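From the home robots desk: write the rule down before you press record

Hello again, and thank you for all the mail after the last issue. A lot of you asked the same thing in different words, which was some version of "how strict do you really get?" Pretty strict, I'm afraid! But I came to it slowly, and I want to tell you how.

When we started the laundry work at Pennington, our whole rulebook was one page that Tineke Stevens had typed up over lunch. It said to keep people out of the arm's reach, keep the stop button within an operator's reach, and save your files. Good rules, all three, and they're still at the top. But they said nothing about what counts as a finished try, and that's where we got into trouble. By the time we had 324 recordings of the hanger task, two operators had been ending them in two different ways. One let go and stopped. The other let go, backed the arm off, waited a moment and then stopped. You can guess how much fun it was to sort those out (I did it, with a lot of coffee). 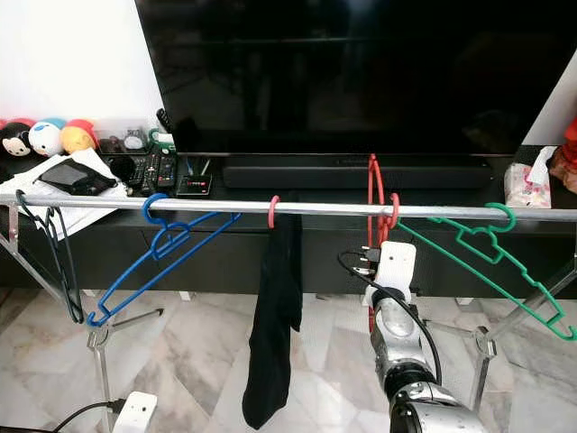
So my subject this month is the start check, the short look around you take before any recording begins. Ours is read out loud from a card, even by people who know it by heart. The first line is about what's on the rail. We write down every item before the arm moves, including the ones the task doesn't use, so a sheet might say blue hanger, red hanger, green hanger, black wire hanger, pink ring clip with a black sock. The sock gets its own entry, please, even when the job is only about hangers. Then comes the line for the background. If there's a television behind the rail, the sheet says whether it's on or off, and it stays that way for the whole set. Wian Xaba added that one and I grumbled about it for a week before I gave in.

The second part of the card is cables, and I would beg you to copy it if you copy nothing else. Move the arm by hand command through its full range, slowly, and watch the cable the entire time. A loop that looks fine at rest can catch on a hook or a hanger once the wrist turns. Our rule is that the person watching the cable isn't the person driving. You can't do both well, and I say that as someone who tried for months.

Then there's the question of private stuff, which came up a lot in your letters. Homes are full of papers and photos. We ask people to put away anything with a name, an address or an account number on it before we begin, and we check again ourselves. Toys and tissue boxes can stay where they live. I'd much rather have an ordinary room than a bare one, as long as whoever lives there has signed off on what's showing.

Last thing, bad tries. Keep them! We used to delete a dropped hanger on the spot, and it made our numbers look lovely and meant very little. Now every try gets a label, good or bad, and a bad one gets a few words on what went wrong. The folks at Skitano do it with a number code, which is faster, but I like the words.

The new card goes into use on Feb 12, 2024, and I'll send a copy to anyone who writes in for it. If you run a different check at your place, send me yours too. I'm especially curious how you handle two operators on one shift, as we're still arguing about that here.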